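Household Pests and Standing Water
Notes for Week 9, Karthik Sarkar

Welcome back, everybody, and thank you to those of you who stayed late last time to argue about drain flies (I enjoyed it more than I should have). Tonight we leave the kitchen drain behind and move on to fruit flies and fungus gnats, which people mix up all the time, and then we'll get to the Trollton survey.

Start with the insect itself. A fruit fly is tan and rather stout, often with red eyes, and it hangs around ripe fruit, bottle bins and the sticky ring under the juice jug. A fungus gnat is darker and leggier and would much prefer your potted fern. If you swat one and can't tell, look at where the others are gathering, and you'll usually have your answer. 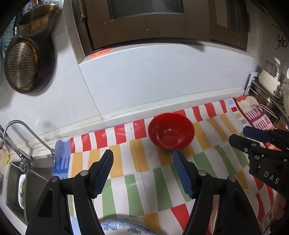 A plain red bowl on a striped tablecloth.

For fruit flies, the old vinegar trap is still hard to beat. Pour in a little cider vinegar, add 2 drops of dish soap, and leave it near the fruit overnight. The soap breaks the surface so the flies sink. Please remember that a trap catches adults only! If there's a soft potato at the back of the cupboard, you can go on emptying traps until December and still have flies, so hunt for the source first and trap second.

Gnats are a matter of watering. Let the top 2 inches of soil dry out between drinks, and tip away whatever collects in the saucer. Yellow sticky cards are good for telling you whether numbers are dropping. 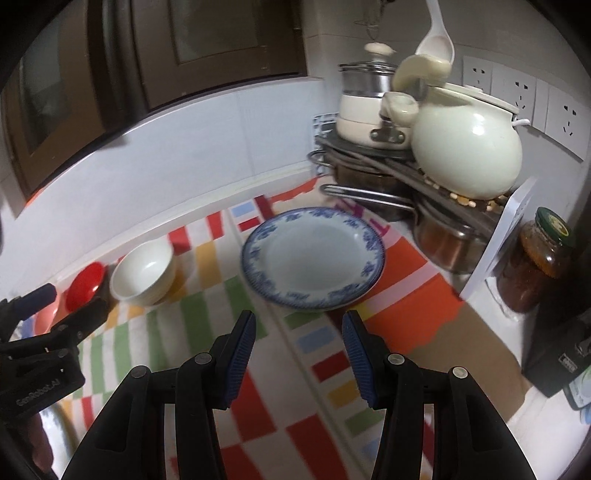
Now, the survey. The Debnath handout lists 11 homes on the Prostside end of Trollton, and I'd like each pair to take one and read through its notes before Wednesday. Write down what was found, which room it was in, and what you would ask the householder next. Don't worry about Latin names yet, we have plenty of time for those.

Reading: the Zurkby booklet, chapter on small flies, and the page on rain barrels if you have the energy. Bring a hand lens if you own one.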